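Bench notebook, hand evaluation
4/12/22

Kit under review: the Ika two-finger hand from Skestier, supplied through Wemmont with their "assisted start" package. The assistance came to a PDF and a phone number that plays music. The quote is 3,000 a hand before cables, and cables are of course extra.

Want to settle two things before the loan period runs out: can we service it ourselves, and does it want a cover for the Simard job. The brochure says "tool-free finger change". I have had tools in my hand since breakfast.

Set up at the white table, one hand in its cover and one bare, so whoever signs the order can see what they'd be choosing between.

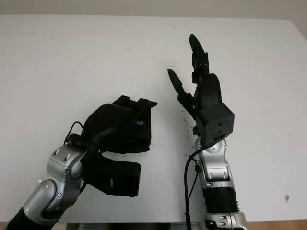
Fig. 1. Left hand covered, right hand bare.

Cover first. It makes the thing look like a boxing mitten and I expect the operators will call it that by tomorrow. Getting it on is a two-person job unless you open the jaw fully and swear. Getting it off is easier. There's a fold on the side that I don't like, as it sits over part of the lettering and looks like just the place for crumbs to collect. Ask Skestier if there is a second size. The manual covers this in a single line: "fit cover evenly".

Cable on the left arm stands up in a loop over the joint. Would like it clipped down before anyone runs it near a shelf.

Also, the table needs a wipe. Specks by the right palm, brown stain over to the right.

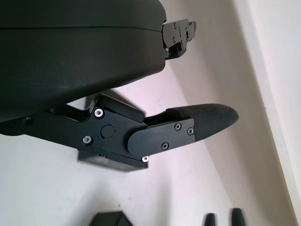
Reading time: 2 min

Fingers next. The screws are a mixture, which is my main grumble. Silver hex-socket on the joint block, black Phillips on the side plate, so it's two drivers for one finger, and the black ones vanish against the plate as soon as the light is poor. Dab of paint pen on the heads if we buy.

The pad is the best thing on it. Fine texture, decent grip to the touch, and the rounded point ought to get under the lip of a Simard tray. "Ought to" is doing some work there, trays not in yet.

Cycle test: 184 open/close on the bare hand, 4 faults, all of them the same timeout message. Wemmont's help page files this under "normal behaviour during familiarisation". Theirs or mine, it doesn't say.

Finger swap by the manual took me 13 minutes. I had allowed myself a coffee's worth and the coffee was cold.

Still to do:
- repeat the cycles with the cover on
- ask Wemmont for spare pads, price and lead time
- find out if the July firmware fixes the timeout or only renames it
- put the small hex driver back in the drawer it came from

Leaning towards one bare hand and one spare cover, no service package.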